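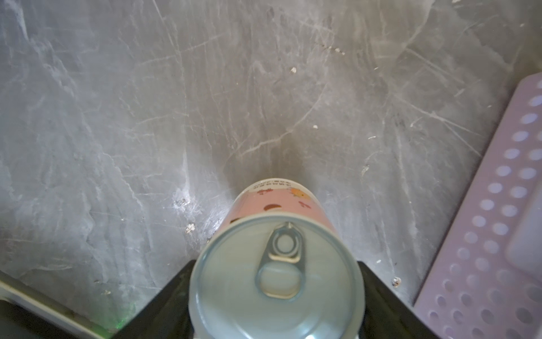 A can with a pull-tab lid.

Open day at the Clindis cannery, Belmonte

Last week I went to see how canned vegetables are made. The Clindis cannery in Belmonte opens its doors to visitors two times a year, in summer and again in November, and I had wanted to go since I moved to this region. The summer open day was on August 18, 2026, and I took the early train from Ballton, because the guided tours are given in order of arrival and it is not possible to reserve.

The train takes 43 minutes. From the station you walk along the canal and then up a street with plane trees, and you smell the factory before you see it. It was tomato week, and the whole street smelled of warm tomato, a little sweet and a little like metal. At the gate we received a paper hat, a white coat and ear plugs. People with a beard received a net for the beard also. Rings and watches had to go into a locker, and I would advise you to leave them at home, for the line at the lockers was longer than the line at the entrance.

Our group had 18 persons. The guide has worked in the factory for a long time, first at the peeling line and now in quality control, and she answered every question with patience, even the ones that were asked twice.

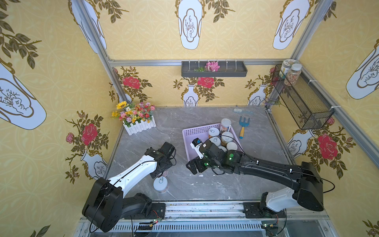 We started outside, at the place where the trucks are unloaded. The tomatoes do not fall on the ground, they fall into a long channel of water and swim into the building. I found this very beautiful. The water washes them and at the same time carries them, so that they are not crushed. At the end of the channel they go up on rollers, and there the green ones and the broken ones are taken away. The broken ones are used for sauce if they are clean, and the green ones go to a farmer.

After this comes the steam. The skin is loosened by a short time in hot steam and then removed between rubber rollers. The room is very hot and very loud, and the guide could only show us things with her hands and explain them later in the corridor. I would have liked to stay longer in the corridor and ask more, but the next group was already behind us.

The filling hall was the part I had come for. The empty cans arrive from the upper floor, upside down, and are blown out with air before they are turned. Then they receive the tomatoes, the juice, and the lid. What I did not know is how the lid is closed. I always thought it was glued or welded. It is folded together with the edge of the can, two times, with a thin line of sealing material in between. The guide gave us a seam that had been cut open and polished, and with a magnifying glass you could see the two hooks holding each other. In quality control they cut such seams all day long and measure them.
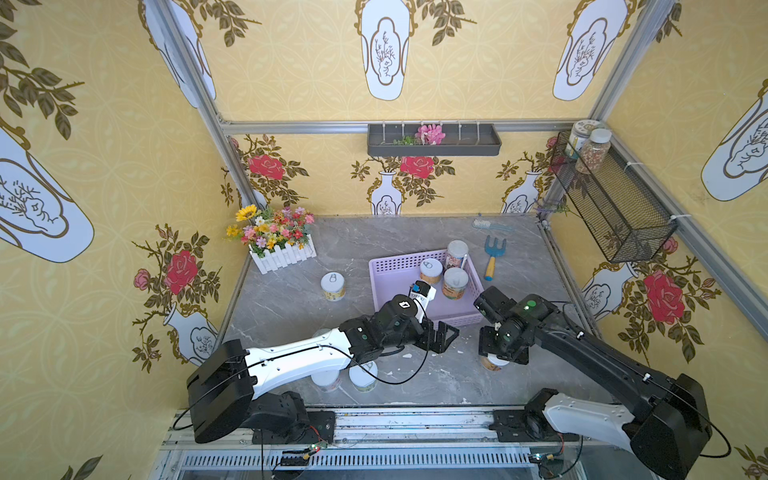 Then the closed cans are cooked, in big horizontal kettles with doors like in a submarine. The time depends on the product and on the size of the can. Beans need more than tomatoes, and a big can for restaurants needs much more than a small one, because the heat has a long way to the middle. Some cans of each batch are kept in a warm room for 14 days, and if one of them swells, the whole batch is stopped. Visitors may look into the warm room only through a window. I looked, and it is a room with shelves.

Somebody asked about dented cans. The answer was that a small dent in the side is usually no problem, but a sharp dent on the seam is a reason to throw the can away, and a swollen can must never be opened or tasted. I wrote this down, as my mother and I have discussed it for years — I will send her my notes.

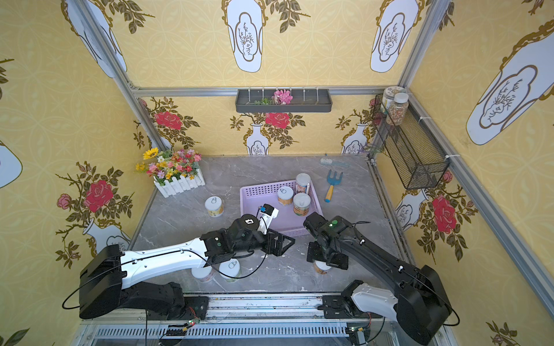 The tour ends in the old packing room, where you can taste. There were peeled tomatoes, white beans and a chickpea salad from the Amus series, which has less salt. The beans were very good, soft but whole. The chickpeas I found a little dry, and I think a spoon of oil would help them. In the factory shop you can buy single cans or full trays, and the ones with a crooked label cost half. I bought too many and had to carry them down to the station in the heat.

Some practical remarks. The entrance is free. Closed shoes are required, and two people in sandals were sent away at the gate, which was a pity for them. The floor in the first two halls is wet and there are stairs, but an elevator exists if you ask for it. Children must be older than six. Photos are allowed in the yard and in the packing room only. Bus 363 goes from the factory gate back to the station, but only once an hour, and the timetable at the stop was the one from last year, so it is better to look it up before.

In November they will make beans and winter vegetables, and the tour goes another way through the building, past the label printing. I plan to go again, with a bigger bag.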